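How I sort wrist camera clips for grasp training, without losing a month to it

Updated November 17, 2023

I've had a few messages asking how we got the Jullik grasp policy to stop dropping things halfway to the bin, so I'm writing up the sorting step properly. It's the dullest part of the whole job and it made more difference than any change we tried to the network (I swapped the backbone twice before I gave in and looked at my data, so learn from me there).

You'll need a pile of teleoperated demos with a wrist view, the gripper log saved alongside, and something that can step through video one still at a time. I use a little viewer we wrote at Zenville called Gitard, but any player that shows timestamps will do.

Step 1. Cut each demo at the moment of grip

Go through the gripper log and find where the finger width stops changing. That's your grip point. Keep one second before it and everything after, up to release. We started in May with 1851 demos, and I did the first lot by eye before writing a script, which I'd recommend! You get a feel for what a bad grip looks like in the log: the width creeps, settles, then creeps again.

Step 2. Pull one still per clip and tag it

Take a still from the middle of the hold, when the object is up between the fingers. I give each one three tags: what's held, what's behind it, and whether anything is trailing. The last tag is the one I left out at first, and I had to go back and redo the lot. Cables are the main culprit. A held object with a cable on it behaves nothing like the same object without one, and the wrist view changes too, as the cable can run right across whatever is behind.

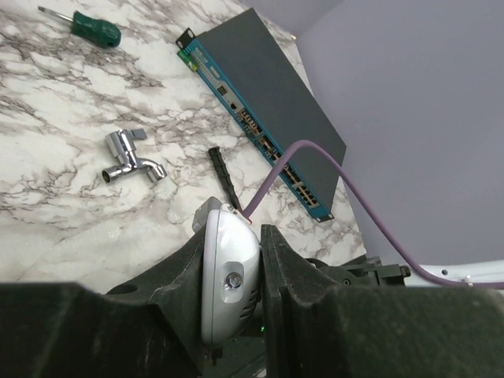
Mid-hold still, tagged "device, clutter, trailing": the purple cable runs over the switch and back down on the right.

With a still like that one, I'd tag the background as clutter even though there's a fair bit of bare marble showing. My rule is that if there are other things the fingers could plausibly go for, it's clutter. A tap and a screwdriver both count. Shiny things get an extra note from me, so the chrome tap would be down as "reflective", because our depth estimates go a bit silly around polished metal.

Don't bother straightening tilted stills, by the way. The policy sees them at that angle, so you should as well.

Step 3. Balance before you train

Now count up your tags. Ours were hopelessly lopsided: only 63 clips had anything trailing, and the rest were tidy little objects on clear surfaces. We recorded more cable demos and then cut the whole set down to 1000 clips. It felt awful throwing good data away, but the smaller set trained quicker and dropped fewer things in our tests.

If you can't record more, sample the rare clips more often. I've had decent results showing them around 3 times as often as the others. Go much higher and the policy starts lifting everything as though there's a lead on it, slowly and with a funny little sideways drift.

Step 4. Hold some back

Keep a few trailing clips out of training altogether, and pick them by object, so no single device turns up on both sides of the split. I got this wrong on the Tseng set and spent a very happy afternoon admiring numbers that meant nothing.

The tagging sheet is a plain spreadsheet with five columns: clip name, held, behind, trailing, notes. Put the notes column last or you'll be scrolling sideways forever.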